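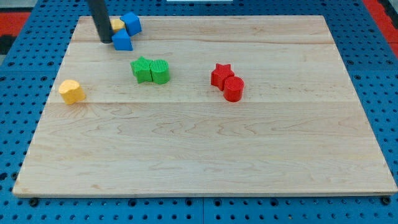 The blocks on their board, blue table beneath.

THE INHERITANCE OF SMALL THINGS

By the terms of the will, the toy blocks went to both of them, which Loubna Salem considered the last and best of her aunt's practical jokes.

The house at Troddale had been sold. The car had gone to a cousin in Arkley who would certainly hit something with it. There remained 900 dollars, divided without bloodshed, and the blocks, which were to be shared "fairly, and in person."

"You take the blue," said Robel Negash, her aunt's stepson, a man who had driven 40 miles with a sandwich on his knee and still hadn't eaten it. "I'll take the green."

"The green has the star."

"Does it?"

"You know it does, Robel. You've been looking at it since you sat down."

He looked at the maple board instead and remarked that the grain was nice. Loubna agreed that it was very nice grain. They had not spoken in 6 years, and grain seemed a safe place to start.

The quarrel, so far as either of them could reconstruct it, had concerned a casserole dish. She had lent it. He had returned it, or had returned one very like it. Letters were written. At the Flostley wedding they were seated at opposite ends of the tent, and each had complained to the bride about the draft.

"We could go by color," he tried again.

"We just did that."

"By shape, then."

"The star is also a shape."

He unwrapped the sandwich and tore it down the middle, badly. The larger half had most of the cheese. He studied the two pieces for a while with real pain, then pushed the larger one across to her.

She ate it. It was a terrible sandwich.

"She used to let me build the tower," Robel said, "and then she'd call you in to knock it down."

"She told me you liked that."

"I hated it."

"Well," said Loubna, and moved the star an inch in his direction. She kept a finger on it. "You can have it until Christmas. Then I want it back, and I want this one, Robel. I'll know."

He asked if she would like that in writing. She was already looking for a pen.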